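Drinus Heating & Plumbing - Customer Support
Ticket 1305: Combi boiler losing pressure, lukewarm at kitchen tap
Status: Open, awaiting part
Customer: Glória Rebelo (account in name of Abílio Rebelo)
Opened: 10 Apr 2020
Assigned: Tahira Bukhari, then Martim Quintela

Glória Rebelo wrote:
Hello, boiler is the Skirka 205, you fitted it in June the year before last. Pressure keeps dropping. I top it up to 1.5 at night and by breakfast it's under 0.5 and the thing has locked out. Kitchen tap only goes lukewarm even when it's running, bathroom one is fine. Radiators are fine once it fires. No puddles that I can find. Can someone ring, not before 8 as my husband works nights.

Tahira Bukhari wrote:
Hi Glória, sorry to hear that. Few quick ones before we send anybody:
- any fault code on the display when it locks out?
- is the filling loop fully shut, both valves? handles should sit across the pipe
- any radiator valves damp, feel underneath with a bit of kitchen roll
- look outside where the little copper pipe comes through the wall, is it dripping
Please don't take the cover off.

Glória Rebelo wrote:
Code is F8. Filling loop, one handle was across, the other sort of halfway, have pushed it across now. It was stiff. Did all the rads, dry, except the landing one, slightly green on the nut but dry. Copper pipe outside I can't see, it's behind the water butt. Abílio will move it.

Tahira Bukhari wrote:
Thanks. F8 on that model is low water pressure so it fits what you're seeing. Green on the nut means it has wept at some point, worth noting. Top up to 1.5 with the boiler cold, shut both handles, then write down the reading last thing and first thing. Leave heating off overnight if you can bear it.

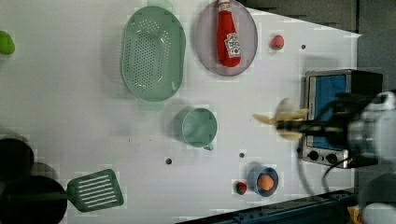
Glória Rebelo wrote:
Readings. Night 1.5, morning 1.4 with the heating off. Next night 1.5, heating left on, morning 0.6. So it's only when it's heating?? Gauge went right up to nearly 3 while the rads were hot. Abílio moved the butt and the copper pipe is dripping, he put a jam jar under it and it had a good inch in by teatime.

Tahira Bukhari wrote:
That's really useful, thank you. Going up to 3 when hot and then dropping is nearly always the expansion vessel, lost its air charge or the diaphragm's gone. Relief valve opens, water goes out of the copper pipe, pressure's low when it cools. Passing to Martim for a visit. Kitchen tap might be seperate, he'll look at both.

Internal note, T. Bukhari:
Martim, parking is a pain, use the back lane. Customer's husband on nights so afternoon slot. Take a PRV as well, likely won't reseat after this many lifts. Serial is on the job sheet. Still under parts warranty I think, check w Loukia.

Internal note, L. Chatzigeorgiou:
Checked. Parts yes, labour no, the first service was missed. Customer needs telling BEFORE we turn up pls.

Tahira Bukhari wrote:
Hi Glória, parts are covered but labour isn't, as there's no first year service on record. If you had it done by somebody else send us the sheet and we'll look again.

Glória Rebelo wrote:
We did have it done! Firm called Zodine, Abílio has the paper somewhere. Will send.

Visit note, M. Quintela:
Attended pm. Vessel flat, no air at the schrader, no water out of it either so diaphragm ok. Drained boiler side, recharged to 0.75 bar. Refilled, ran heating 40 mins, pressure 1.3 cold to 1.8 hot. Good. Relief valve still passing, drip every few secs. Swapped for the one on the van. Dry when I left.
Kitchen tap: flow far too high for that boiler, isolator under sink wide open, so water's going through too quick to heat up. Throttled back, now 48 degrees at tap. Cartridge in the tap (an Inga mixer) is also worn, bit of cold bleeding across. Don't carry it, needs ordering.
Landing rad valve, nipped up gland nut a quarter turn. Inhibitor low, added a bottle.

Loukia Chatzigeorgiou wrote:
Service sheet recieved from Mr Rebelo, thank you. Date is inside the twelve months so labour on the vessel and relief valve is now covered. Tap cartridge isn't part of the boiler so that one is chargeable, price emailed.

Glória Rebelo wrote:
Price fine, go ahead. Gauge 1.3 this morning and 1.3 yesterday. Jar is dry. Water at the sink much better already.

Tahira Bukhari wrote:
Brilliant. Cartridge ordered, will ring when it's in. Keep an eye on the gauge once a week, if it's under 1 let us know on this ticket, don't open a new one.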